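Fakora Wall Map: Peoples and Languages of Calville

Printed map with reading booklet
Published by Brernness
Third printing

We love this map, and we think anyone curious about how a mixed region came to be mixed will get a lot out of it. The Fakora shows the Calville valley and the hill country behind it, with every settled district colored by the languages spoken at home. Where two or three languages share a street, the colors run side by side in stripes, so the market towns look wonderfully busy!

The map names 21 languages and dialects, seven of them in print on a wall map for the first time. Place names appear in the local spelling, with the older river-trade name in small italics underneath (Cârstea keeps its circumflex, as it should). Migration routes are drawn as thin arrows, and the century is written along the shaft, so you can follow the salt carriers up from the coast and then find their descendants' villages a hand's width away.

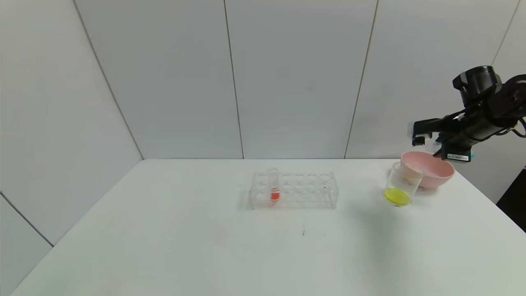
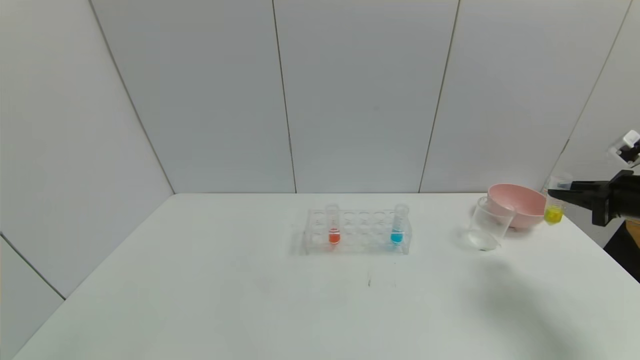 Page last changed: May 6, 2019

What's in the tube

One map, printed on matte paper that takes pencil notes and doesn't glare under ceiling lights. One booklet of 90 pages, with a short chapter for each community: where the families came from, what they farmed or traded, how weddings and funerals are kept, which songs are still sung. The Cârstea chapter is the longest, and it's a treat. It has the full text of a harvest song that takes over 10 minutes to sing, with a plain English version on the facing page.

New in this printing

The inset of the upper valley is larger, and the two greens that were hard to tell apart are now a green and a warm brown. The index lists villages under both of their names. We also moved the key to the lower left, where younger students can reach it.

Hanging and care

The top edge has a stiff strip with metal eyelets. Use two hooks, and let the map rest flat overnight before hanging it, as it will want to curl. Dust with a dry cloth. Please don't laminate it, the inks can shift with heat.

Goes well with

The Calville Household Words cards, and the blank outline map, sold in pads for classroom use. The pad is between printings and will be back in December.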